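Clullik tracking and replay: frequently asked questions

Clullik takes recordings from a handheld gripper and turns them into clean trajectories you can train on or play back on an arm. These are the questions we get most, and we love getting them, so keep them coming!

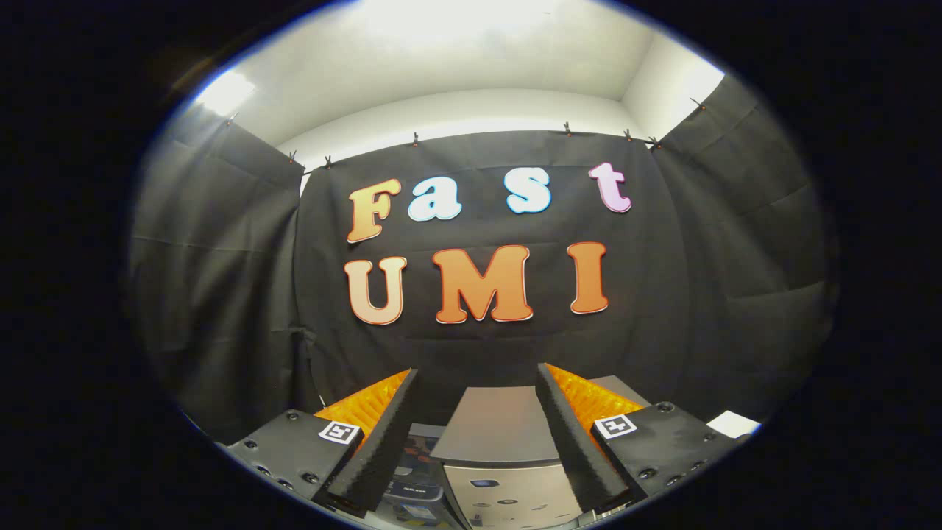 What does it need as input?
One wide-angle video per take, plus the motion sensor log if you have one. It runs without the log, but fast wrist turns come out a lot smoother with it.

How does it work out how far the fingers are open?
It finds the square marker on each side of the gripper and measures the gap between them in every video image. Run the calibration step once per gripper: open all the way, close all the way, done. Mulugeta Gebretsadik rewrote this part in May and it's a joy to use now.

My camera path drifts when I face a dark curtain. Why?
Plain cloth gives the tracker very little to hold on to. Letters, printed labels, boxes – anything with sharp corners that stays put will help. Start each session with a slow mapping pass and let the camera see plenty of that. Marker points are masked out of the map, so the gripper itself won't confuse it.

How many takes can I process at once?
Our biggest batch so far was 2,299 takes on one desktop machine, left going overnight. Failed takes go in their own folder with a short log, and most of them can be saved by raising the feature limit from its default to 1,000.

Can I run a policy straight from Clullik?
Yes, through the Skunia bridge. It sends target poses to the arm controller and fills in the steps between them. Set the delay value first! Colette Tessier's setup needed 120 ms, yours will be different, and the latency script will measure it for you.

Which planner do you support?
Only the built-in one at the moment. Catriona Jardine has a branch with proper collision checks – it's rough, but try it if you're curious.

Where do I report a bug?
On the issue tracker. Please attach the take log and your calibration file. Borislav Popescu reads them all and usually replies the same afternoon.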